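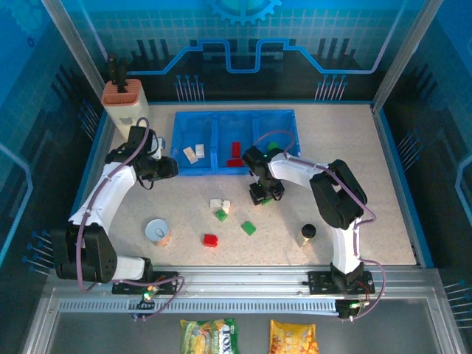
Bac bleu sur plan de travail beige moucheté.

Qui sommes-nous

Gbeho prépare et entretient des mallettes de matériel pédagogique pour les écoles maternelles et élémentaires. L'entreprise a été fondée à Lelline par Ebenezer Abubakari, qui en assure toujours la direction. Elle emploie 13 personnes et suit aujourd'hui 434 mallettes, réparties entre des établissements publics, des écoles privées et des centres de loisirs.

Activité

L'activité se divise en deux services. Le premier concerne la composition : à partir d'un programme fourni par l'établissement, nous établissons une nomenclature, approvisionnons les éléments et livrons la mallette étiquetée. Le second concerne la remise en état. Les mallettes reviennent en fin d'année scolaire, le plus souvent entre la fin mai et la mi-juillet. Elles sont vidées, nettoyées, complétées et renvoyées avant la rentrée.

Le catalogue couvre la numération, la mesure des longueurs et des masses, la géométrie plane, les solides et la construction. La gamme Nositz est destinée aux classes de maternelle ; elle ne comporte aucun élément relevant des petites pièces au sens de la réglementation applicable aux enfants de moins de trois ans. La gamme Pronar est destinée au cycle élémentaire. Une mallette Pronar complète contient environ 300 éléments, notice comprise.

Nomenclature et traçabilité

Chaque mallette possède un numéro gravé sur la charnière et une fiche de composition. La fiche indique la référence de chaque élément, la quantité de départ, le seuil de remplacement et la date du dernier contrôle. Au-dessous du seuil, l'élément est remplacé par série complète, afin d'éviter les écarts de teinte entre lots. Les éléments retirés mais encore conformes sont versés au stock de complément, d'où ils peuvent être prélevés à la demande d'un établissement.

Les fiches sont communiquées au client sur simple demande, au format tableur.

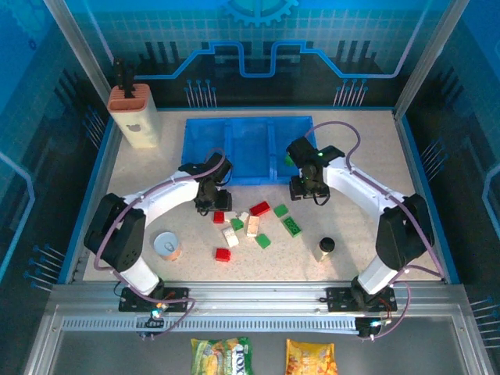

Zuweira Lamptey nous a fait remarquer que la fiche de composition était longtemps restée illisible pour les enseignants : les références internes y figuraient seules, sans désignation courante, et il fallait appeler l'atelier pour commander un jeu de réglettes. La fiche comporte depuis une colonne supplémentaire avec le nom usuel de l'élément.

Conditions de service

Le contrat de remise en état est annuel et reconductible. Il comprend l'enlèvement, le nettoyage, le remplacement des éléments sous seuil et la livraison. Les pertes supérieures à un quart du contenu font l'objet d'un devis séparé. L'enlèvement est gratuit dans un rayon de 190 kilomètres autour de Lelline ; au-delà, le transport est facturé au coût réel.

Les demandes de composition sont reçues toute l'année. Pour une livraison à la rentrée, le programme doit nous parvenir avant la fin du mois d'avril. L'accueil téléphonique est ouvert de 8 h 30 à 16 h 30, sans interruption.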